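Progress report to the Hendel fund, second period
Project: Helping hands for small packing shops, Flurkmont site
25 September 2023

Dear colleagues at Hendel,

This report covers the second period of our project. The main event was the open day in our workshop at Flurkmont, which you asked us to hold before the halfway point. I write first about the day, then about what we learned from it, and at the end about the money and the next steps.

Preparation

We sent invitations to small packing and mail-order businesses in the region, and also to the vocational school in Pudcombe. More than 800 invitations went out by e-mail. We did not expect a big part of the receivers to come, but the workshop was full for most of the afternoon and we had to let people in by groups. The partner company Gündoğdu lent us chairs and the sound equipment without cost, for which we are thankful.

In the first plan we wanted to use only plain test blocks for the demonstration. Two weeks before, we changed this. The owners of small shops want to see things which they could have on their own shelves, so we moved to ordinary goods: boxes, snack packages, pouches, bottles. This made the work harder for us. A thin pouch and a stiff box do not ask for the same grip, and the settings must be prepared for each kind.

The demonstration

Each group stayed by the table for one short session. First one of our team explained what the arm would try to do, and then the arm worked at normal speed. We decided not to speed up anything and not to show recorded films. The hand has fingers and a separate thumb, and for long boxes we use the thumb to press on the upper face. Visitors could stand close behind a line on the floor and ask questions during the work. 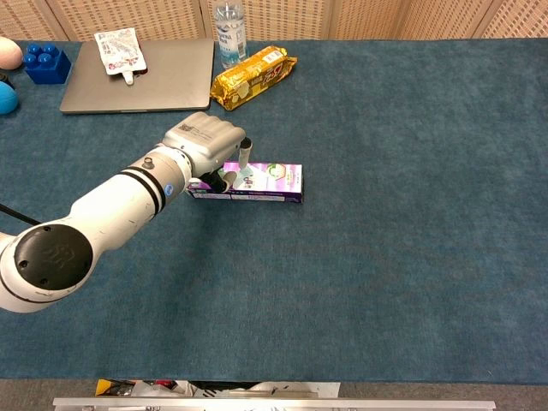

Gündoğdu remarked that the grip was of less interest to their packers than the time between two grips, and asked if we could measure this for the next report. We agreed. Until now we wrote down only if an item was placed correctly or not, and the waiting time was not in our tables. We will add it from October.

What visitors asked

The most common question was the price, and I must say that we could not give a clear answer yet. The second was about teaching a new item. Many owners change their goods with the season, and they fear that every change will mean a call to a technician. We showed the teaching screen to those who wished, and some of them found it too full of technical words. I agree with them. The text on the screen will be written again in simpler language.

The teachers from Pudcombe asked if their students may come for a practical day. We would like to say yes, but it was not in the work plan, and we ask for your opinion.

Problems

The arm stopped during two sessions. In both cases the cause was our own safety limit, which was set too narrow, and the restart took longer than it should. The groups were patient, but the next one had to wait in the corridor. The limit is now corrected and tested — the change is written in the workshop log.

Costs

The open day cost 500 euros more than planned, mostly for printing and for the extra insurance. We covered this from the travel line, where there is money left. No additional payment is requested.

Next steps

In October we will repeat the sessions with a smaller public, measure the waiting times, and send you the new tables together with the revised teaching screen. A list of the visitors' written comments is attached to this report.

With kind regards,
The project office, Flurkmont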